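Imprimer | Envoyer par e-mail
Temps de lecture : 2 min

Tri d'objets mous : combien de démonstrations ?

Kazmi
Je reprends la méthode Mirnska (apprentissage par imitation). Avec 113 démonstrations, la saisie des gobelets passe, celle des cubes souples non. Faut-il tout refaire ?

Aqeel Siddiqui
Non. Gardez-les et ajoutez-en 15 par forme – en changeant la disposition à chaque essai.
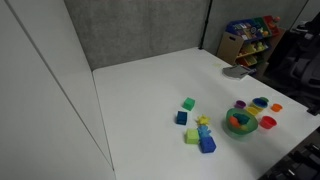

Chez nous, mélanger jouets souples et gobelets a suffi.

Grerkidstead
Plus de données, c'est tout.

Commentaires
Vinalbridge : Merci, je teste.
Kazmi : Plus de 19 essais, c'est mieux.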